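Skosville Tabletop Tidying Notes

Welcome, and thank you for stopping by! These are the notes and records that go with our tabletop tidying collection, put together by Araceli Tlapale and Rónán Quinlan with a lot of patient help from Parvaneh Ghasemi. There are 2715 records in all, kept in two folders, one for clearing a table and one for setting things back out. 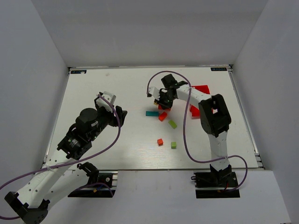
Clearing comes first in every session, and we have tried to keep the wording of the notes as plain as we could (Parvaneh read every one of them aloud, bless her). A record gives the item, where it started, and where it was put away. For places we only use "left half," "right half" and "middle," always as seen from the front edge. On a plain white rectangular table with pale grey walls on three sides, those words go a surprisingly long way, and the open front leaves no doubt which edge we mean.

Items are listed in items.txt, 68 of them, under their everyday names. If you spot a spelling slip, please write to Rónán, who is always glad to hear from people!

Last updated: 2019-10-01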